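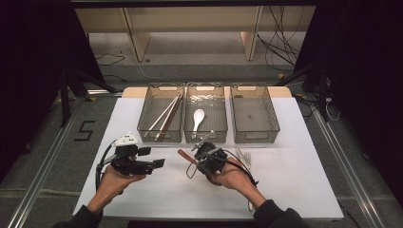
How often are the retail sales figures in the Rellemow Monthly updated?
Once a month, in the week after the national statistics offices publish, and subscribers get an email as soon as the new tables are up.

Rellemow Monthly — Retail Sales Data Subscription

If you run a shop, buy for a small chain or write about the economy for a living, you probably know the feeling of having six browser tabs open and still not being sure whether sales went up or down once prices are taken into account. We started the Rellemow Monthly for people in that spot, and we have tried to keep it friendly ever since.

Each issue covers 37 countries. For every one of them you get the monthly change, the yearly change, and the same two numbers adjusted for inflation, along with any revisions to earlier months (these matter more than people expect, and we mark them in bold so you don't have to go hunting). Food, fuel, clothing, furniture and household goods each have their own table.

Bohdan Symonenko writes the opening notes, which run to a couple of pages and are meant to be read over coffee. Hrefna Bergmann looks after the tables and answers most of the questions that come in — she is happy to hear from you, even if all you want to know is what "seasonally adjusted" means.

What's included
Monthly report as a PDF
Spreadsheet with 3079 data series
Back issues from the last five years
Email help from our Nendbridge office

Price
$53 per month for one reader. Team plans cover up to five readers at the same company, so please write to us for a quote. You can cancel at any time before the next issue goes out, and you keep everything you have already downloaded.

New in the July issue
Furniture and appliances are now listed separately, which a good many of you had asked for. Readers coming over from the old Sobczak bulletin will find their familiar table numbers in the last column of the spreadsheet.

Published by Grikelska. Page updated 2023-08-01.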